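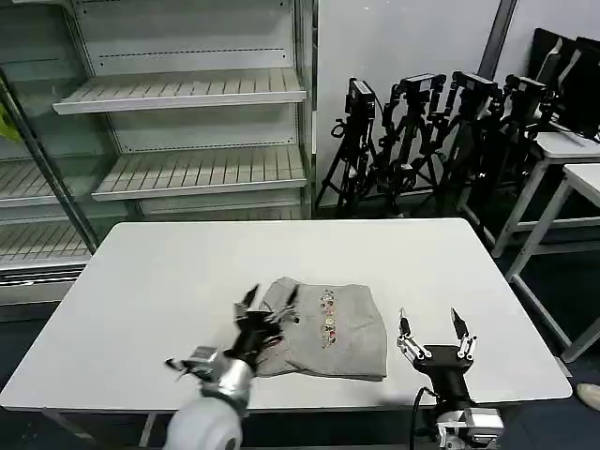 Farzad Tabrizi reckons I'm too soft on them. "You keep writing 'not yet' in this entry," he wrote under the last version, "and 'not yet' has been the answer for as long as I've been doing my own washing. Just put 'no' and save us all the reading." Fair enough, Farzad, but I'm keeping the 'yet', and I'll try to earn it.

Laundry folding (robotic)

Filed under: Home Robots > Chores > Clothes and Linen
9 min read

Robotic laundry folding is the job of getting a machine to take a piece of clothing and leave it in a neat, flat shape you could put in a drawer. It's one of the oldest wishes in home robotics and, in my view, still the best single test of whether a robot is any use in a house. I've been keeping this entry going for a while now and I rewrite it whenever I've seen something that changes my mind a bit (the last big rewrite was in August, after a trip to Mandport).

Why cloth is hard

A mug stays mug-shaped when you pick it up. A T-shirt doesn't. Grab it by one edge and everything else flops, twists, slides off the table or folds over on itself, and the robot now has to work out what it's looking at all over again. People who work on this call cloth "deformable", and they say it the way my dad used to say "damp".

There's a second problem, which is seeing. A grey T-shirt on a white table is a kind start, with plenty of contrast round the outside. But where's the hem? Which of those lines is a seam and which is only a crease? A print down the front can help, as it tells the machine roughly which way up the shirt is, though it can also confuse a system that was trained mostly on plain ones. Dark clothes heaped on dark clothes are miserable for cameras. I find them fairly miserable myself at six in the morning.

And then touch! You and I find the edge of a shirt with our fingertips and barely look. We rub the fabric and know we've got one layer and not two. Plenty of robot hands can't feel that, or can feel it only a little, so they pinch and lift and then look to see what came up.

Hands and grippers

You'll see two broad schools. One gives the robot something like our own hand, with several jointed fingers. The other sticks to a simple gripper, usually two fingers that open and close. Some builders mix them, one of each, so that one side can hold the cloth steady or lift it while the other does the pinching.

I used to be firmly on the side of the simple gripper. Fewer joints, less to go wrong, cheaper to mend. Unathi Buthelezi talked me halfway out of it over a very long lunch. Her point was that most houses are full of things made for hands, and if you want a machine that folds the shirt and then opens the drawer and puts it away, you'll end up wanting fingers sooner or later. I still think the gripper wins on a table. She may well be right about the drawer.

The stages of the job

Folding sounds like one chore and it's really several stuck together. You have to get one item out of the pile. You have to find out what it is and spread it flat. Then comes the folding proper, and after that the stacking, and then carrying the stack somewhere without it sliding off.

The folding proper is the bit that gets shown off, and it's the easiest of the lot. Start with a shirt already laid flat on a clear table and a good machine will often manage. Start with a basket of mixed washing, socks inside out, a duvet cover that's eaten two pillowcases, and you're in for a long afternoon. When you watch a demonstration, look at how the clothes are when it begins. I can't stress this enough. If they're flat, or nearly flat, somebody has done the awful part for the robot.

How they learn

The older way was to write rules: find the corners, grab two, bring them to the other two. It worked for towels. Towels are lovely, they're rectangles. Shirts were another matter, and fitted sheets don't bear discussing.

The newer way is mostly showing. A person steers the robot's arms through the fold, again and again, while cameras record the lot, and software learns from the recordings. The Butley team did 927 of these for one style of T-shirt. When I visited I had a go at the steering myself and produced something like a burrito. Ardalan Khosravi, who'd been at it all week, could do a tidy one while chatting about football.

The snag is that a robot which has learnt from one table, one sort of light and one sort of shirt may be stumped by another. Butley's went from short sleeves to long ones and simply left the sleeves hanging out. It looked very pleased with itself, or I imagined it did.

My own test

Last August I took a bag of my own washing to Mandport, where the Kusier people let me tip it out in front of their machine. There were 65 items in it, counting socks singly. I wasn't picky. If I'd have put it in a drawer without refolding, it passed.

T-shirts were good. Slow, though: 4 minutes for the first one, with two stops where the arms hung about doing nothing while it had a think. Tea towels were excellent, better than mine. Jeans were passable. It wouldn't touch the bras at all and it treated my one linen shirt like a crime it had stumbled across. Socks it could lay flat but not pair, and pairing is the whole point of socks.

Somebody also had to step in 2 times to pull a thing off the floor. That matters more to me than the speed. I don't mind a slow robot, it can plod away all night for all I care, but if I've got to sit up with it I may as well fold.

Laundries and factories

Things look rather better away from the home. A hospital laundry or a hotel supplier handles the same few items all day long, and big folding machines for sheets and towels have been at work in such places for years. They're not clever, and they don't need to be. Someone feeds in the sheet by its corners and rollers do the rest.

The feeding-in is where the new sort of robot could fit. Boonyarit has been trying a two-armed one on towels for exactly that, and Babak Mohammadi, who showed me round, was refreshingly gloomy about it. On a good shift it keeps up. On a bad one it picks up two towels together and the line has to stop. He'd still have another, he said, as he can't find people who want the job.

So, can they?

On a clear table, with ordinary T-shirts or towels and someone nearby: yes, fairly often. From a full basket in a normal bedroom with nobody in the house: no. I'd put shop-floor folding ahead of home folding by a good few years, and I'd put putting-away behind both.

If you're wondering whether to wait for one before buying a chest of drawers, buy the drawers.

See also: Dishwasher loading; Bed making; Ironing (mostly a warning)

Sepehr Mirzaei has asked me to add something on children's clothes, with all the poppers and the tiny sleeves. I've not seen a machine try them. If you have, leave a note below and tell me what the clothes looked like before it started.

4 comments | 65 shares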